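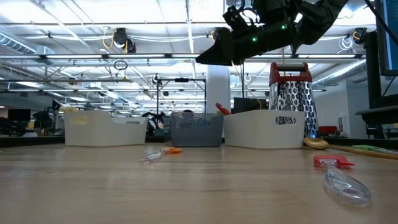 Wednesday, 6:40 a.m.

Basement humidity 93 percent at the Nilero gauge, the highest reading this month. The pump ran twice overnight and shut off cleanly both times. Sill still damp along the north wall, dry elsewhere. I moved the gauge off the slab and onto the second shelf in case the concrete is skewing it. Will compare tonight.

Rain stopped before five. Creek at the Dadham bridge is over the lower step but under the painted line. The road to Pollock was open when I checked, one lane at the culvert.

Called Givitz about the downspout extension. They quoted $124 for the long section, delivery not included, and could not say which day. The short section is in stock, but it would empty onto the path and freeze there by December. Ordered the long one. Until it comes I have the old hose clamped to the elbow, which carries most of the flow and leaks at the joint.

Afternoon: cleared the gutter on the north side. Maple leaves, packed hard at the outlet, and a tennis ball — not mine. Resealed 2 seams with the gray compound. It wants a full day above 50 degrees to cure and probably won't get it.

Ladder foot is worn on the left. Replace before the south side.

9:15 p.m. Gauge on the shelf reads 3 points lower than it did on the slab this morning. That proves little, with the rain over and the window open since noon. Put it back on the slab for tonight — same spot, window shut. Slight headache, bed early. Pump quiet so far.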